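Trumotar Holine hand kit, review after two months
By Danica Malý
27th March
18 comments | 2 shares

We bought the Holine kit to record examples of table tasks for our learning system at Humdale. A person puts the sensors on the hands and does the task, and the software saves the movement together with the video. My colleague Vinh Cao did most of the recording and I did the cleaning of the data, so this review is from two sides.

Setup is fast when you have done it before. The first time we needed a full afternoon, mostly for calibration, and the manual is short in this part - too short for me. 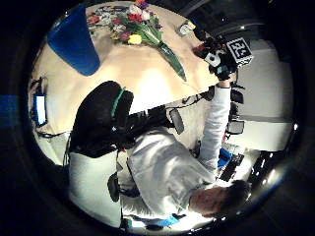
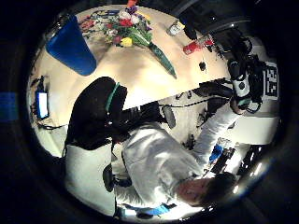
Same desk for all three, with the flowers and the blue container. 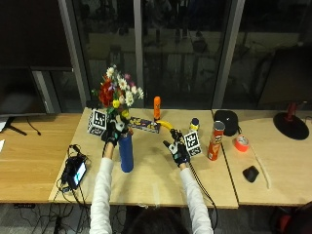 Quality of the recorded examples is the strong side of this kit. Hand position stays stable in most files, and I throw away much less than with our old Zeman set. What I would change is the cable. It runs down from the right glove over the front part of the desk, and with a banana and a bottle and a Pringles can standing there you must plan each movement. We now keep light objects farther back. A longer cable with a clip at the elbow would help a lot.

The export tool is slow with long sessions, and it crashed 2 times in May test files that came with the kit. Support answered me in 3 days, politely, and sent a new version.

I give it four stars. For a small group I can recommend it, but ask for the spare cable when you order.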